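Runora Knee Support Brace, Hinged, Model 307

Supplied by Skasport Orthopaedic Supplies, Zunisbridge

Product overview

The Runora 307 is a hinged knee support for adults who have been advised to limit sideways movement of the joint during everyday activity. It is intended for use after a mild or moderate ligament sprain, during the later stages of recovery from knee surgery, and by persons with long-standing wear of the joint who require additional steadiness when walking or using stairs.

The support is worn directly against the skin or over thin clothing. It opens fully at the front, so that it may be put on while seated and without drawing it over the foot. Two straps pass above the kneecap and two below. Each strap fastens back on itself and may be trimmed to length once the correct fit has been found.

The side hinges are made under licence to a pattern supplied by Insaurralde and may be set to one of three ranges of bend. The setting should be chosen by the clinician responsible for the wearer's care. Wearers should not alter it themselves unless they have been shown how to do so.

Sizes and fitting

Measure around the thigh at a point 12 cm above the centre of the kneecap, with the leg straight and the muscle relaxed. The tape should lie flat and should not press into the skin. Where a measurement falls between two sizes, the larger size is to be ordered.

Small: up to 41 cm
Medium: 42 to 48 cm
Large: 49 to 56 cm
Extra large: 57 to 64 cm

The left and right versions differ in the shape of the inner pad. Please state the side when ordering. An order received without this information will be held until the customer has been contacted.
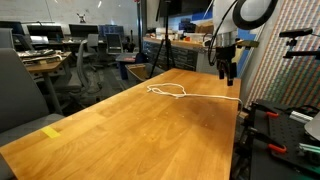 Constanza Arancibia writes that she wore the Medium on her right knee for most of a winter, and that the lower straps needed tightening again after the first hour of the day. She found the upper pad comfortable under loose trousers -- less so under a fitted skirt -- and would have liked the instructions to say more about sleeping. Our fitting staff advise that the support is not designed to be worn in bed and should be removed at night unless a clinician has directed otherwise. Some loosening of the lower straps in the first hour is to be expected as the lining warms and settles.

Wearing the support

On the first day the support should be worn for no longer than 2 hours at a time. The skin beneath the pads should then be inspected. Slight redness which fades within half an hour is normal. If redness remains, or if there is numbness, tingling or swelling in the lower leg or foot, the support must be taken off and advice sought before it is used again.

The support is not suitable for persons with open wounds at the knee, with poor circulation in the legs, or with a history of blood clots, except under medical supervision. It does not take the place of exercises prescribed by a physiotherapist. It must not be worn for contact sport.

Care and cleaning

Remove the hinges from their side pockets before washing. The fabric body should be washed by hand in lukewarm water with a mild soap, rinsed well, and dried flat away from direct heat. It should not be bleached, ironed or tumble dried. The hinges may be wiped with a damp cloth. Oil should not be applied to them at any time.

Replacement pads and straps are available separately and are sold in pairs.

Ordering and returns

Orders placed before noon are normally sent out on the same working day. Clinics and care homes holding an account with Skasport may order by telephone or in writing, quoting the account number and the model.

Unworn supports may be returned within 33 days of delivery, in the original bag and with the hygiene strip in place. A support which has been worn cannot be exchanged for reasons of size -- customers who are uncertain are therefore encouraged to telephone the fitting desk before opening the bag. Faulty goods are dealt with separately, and the cost of return postage will be refunded.

The revised size chart came into use in September. Measurements taken from an earlier leaflet should be checked again before an order is placed.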